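Stirix Garment Folding Set
README

Student project of the Trevaskis robotics club. Last updated Sep 25, 2020.

What is in the set

Recordings of people folding clothes with a hand-held gripper, made at home by club members. There are 192 episodes. Each one covers one garment, from spread out to folded, or to the point where the person gave up. Failed folds are kept and marked in the index file.

The garments are T-shirts, button shirts, hoodies and knitwear. Knitwear is the smallest group and the hardest one. Sleeves spring back, thick cable patterns slide off the fingertips, and buttons catch. If you only want the easy material, filter on the field "fabric" and leave out "knit".

Folding order

All episodes use the same order: first sleeve across the body, second sleeve across the body, sides in, hem up. We agreed on this before recording so the steps could be labeled the same way by everyone. A cardigan is folded with the front facing up. With the first sleeve across, a knit episode looks like this at the start of the second step, fingers open over the front panel:
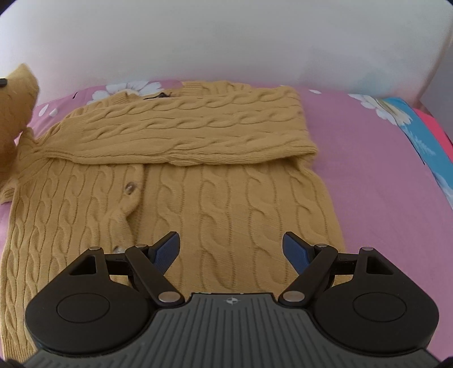
Files

episodes/ has one folder per fold, with the video, the gripper opening over time, and a short notes file.
index.csv lists garment type, fabric, surface, who recorded it and whether the fold was finished.
labels/ has the start and end of each step. Sille Juhl and Preben Thygesen labeled everything, and 40 episodes were labeled by both of them as a check.

Known problems

Beds and tables are mixed. Soft surfaces give way when you press down, so don't compare grip heights between the two.
Step boundaries in the hoodie episodes are less reliable. The hood was treated as part of "sides in" by one labeler and as its own step by the other.
Some notes files are empty.

Use

Free for classes and clubs. Please name the Trevaskis club if you show results. Questions about the index go to Duangjai Limsakul, anything about the gripper to Natanael Trindade. A second round with towels and pants is planned for December.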